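## 4. Fault during the litter task

On run 41 the left gripper failed to open on command. The trigger returned fully but the fingers stayed closed for 2 seconds. Yasuo Miyazaki stopped the session and logged it as a stuck linkage. Paper cups were the worst case, as they crush between the pads. 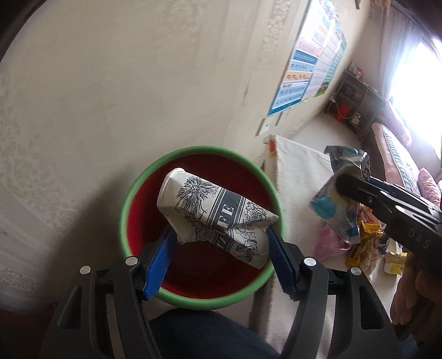
### 4.1 Cause

Jae-in Na found one pivot screw overtightened. It was backed off and the run repeated without a fault.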